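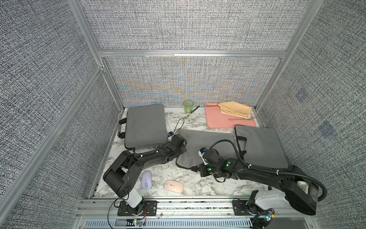 Slide 1. Two arms, three grey cushions, one table.

Good morning. I will speak about the cushion table at our Bruridcombe workshop, and about the people who worked at that table before and who work next to it now. (Wait for the back rows.)

At Plirnley we are 16 people on the finishing side. Until November, handling cushions was a job for two of us at a time, and we changed every two hours for the sake of the wrists. Now the arms take a part of each shift. The two persons are still there, but the work is different: they prepare the table, they watch, and they decide when to stop.

Say slowly: no one lost their place. But the pay grades were written for hand work, and we had to open them again. This took 12 weeks, longer than the installation. Cárdenas, who supplied the system, had planned two days of training. It was too short, and we asked for more.

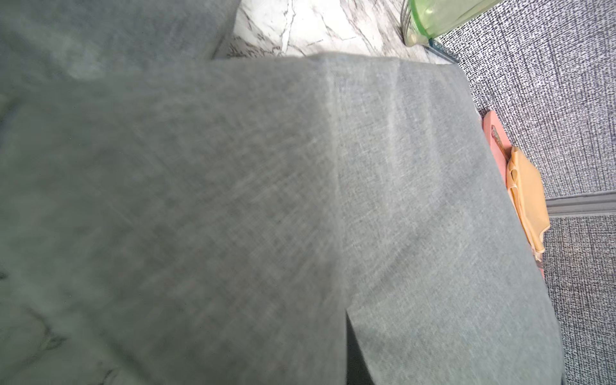
Slide 2. Grey woven cloth, very close, from the gripper side.

Cloth is difficult. It bends, and an edge is easily lost in a fold. Our experienced colleagues feel this with the fingers and cannot always explain it. We asked them to try – on paper, in their own words. In the first month they wrote 443 notes. Some are only one line, for example "do not pull at the corner".

Question for the room: who owns such knowledge after it is written down? At Brerkico, our sister site, they pay a small sum for each note. We do not, and people have complained. I think they are right.

Next: the shift plan. (If the time is short, go directly to the pay grades.)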